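We use cookies to remember your settings and to measure traffic on this site. By continuing to browse you accept our cookie policy. Accept | Manage preferences

Lulberg Student Robotics Project
Interim progress report to the Warkon Education Fund
Reporting period ending February
Prepared by Przemysław Urbańczyk, project supervisor

1. Status

The project is on schedule for the simulation phase and behind schedule for the hardware phase. The grant covers one group of 13 students working on a two-finger gripper, from model to working bench unit. All 13 are still enrolled. The group meets twice a week after classes and has used 60 supervised hours to date. Unsupervised time on the lab computers is not logged and is not charged to the grant.

Two of the four milestones in the grant agreement are complete: the gripper model and the basic control script. The third, a repeatable pick-and-place run in simulation, is partly met. The fourth, transfer to hardware, has not started.

2. Simulation work

The students built the first gripper model from simple boxes. It ran quickly but gave poor contact results, and small parts tended to rotate out of the grip when the fingers closed. In the second month the box fingers were replaced with curved ones. The curved surface was kept at a low polygon count so that the school computers could run the contact solver at an acceptable rate. A finer mesh was tried and dropped. It slowed each run by a factor of three and did not change the outcome of any test we repeated.

Visual and collision geometry are now stored as separate files. This was a student proposal and should have been in the original plan. Before the change, every cosmetic edit to a finger also altered its contact behavior, and several days of results had to be discarded.

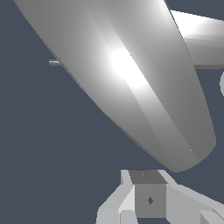

The control script, named Mikex by the group, moves the gripper through a fixed sequence: approach, descend, close, lift, travel, release. Each step has a time limit and a position tolerance. If a step exceeds its limit, the run is marked as failed and the step number is written to the log. Earlier versions only recorded pass or fail, which made it hard to tell a bad approach from a bad grip.

The group completed 1,061 logged runs in the period. Of these, 102 failed. Most failures were in the descend step, where a finger touched the part before reaching the grip position. The students traced this to a wrong offset between the wrist frame and the fingertip frame. The offset was corrected late in the period, and the runs made after the correction are too few to report as a separate result. We will report them next time.

The milestone calls for repeatable runs with the part placed at random within the work area. So far the start position has been varied along one axis only. For that reason I have listed the milestone as partly met.

3. Hardware

The order for servo motors was placed with Leblanc at the start of the period. One shipment arrived with the wrong shaft coupling and was returned. The replacement has been confirmed but has no delivery date – this is the main risk to the schedule. The bench frame has been assembled and the power supply has been tested without load.

If the motors are not here by the end of next month, we propose to begin with a single-finger test using a motor from last year's kit. It has less torque than the specified unit, but it is enough to check the wiring and the communication code.

4. Student work and assessment

Students work in four small groups: geometry, control, testing, and electronics. The electronics group has had less to do than planned because of the delivery problem, and its members have been helping with log analysis. Each student keeps a notebook, which I check every second week. The quality is uneven. Entries from the testing group are good enough to reproduce a run from the page alone; several others record results with no settings. A one-page template has been issued.

5. Budget

Spending is below plan, entirely due to the returned shipment. No funds have been moved between budget lines. We request approval to carry the unspent equipment amount into the next period.

6. Next period

Vary the part position along both axes and in rotation. Repeat the full test set with the corrected offset. Fit and wire the motors on delivery. Submit the third milestone for review.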